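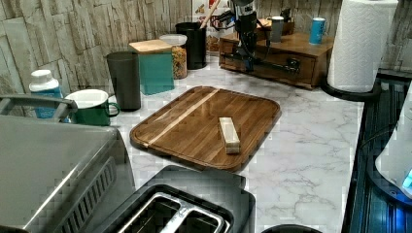 2023-02-15

1 min read

Oiled the walnut-brown board again, second coat. Mineral oil, 20 mL, wiped along the grain and into the juice groove, where the first coat had gone patchy. The lighter diagonal stripe takes up less than the dark wood. Will check the colour in March.

Drawer box stays on the counter. Waxed the runners; the drawer still binds at 11 cm. Melahat wants the cups off the top of it. Not decided.

Teal canister refilled, lid seal fair. Paper towel down to the last roll after this one. Bed at 11.

Recent entries
Kettle descaling
Re-siliconing the sink edge
Shelf brackets, Korletey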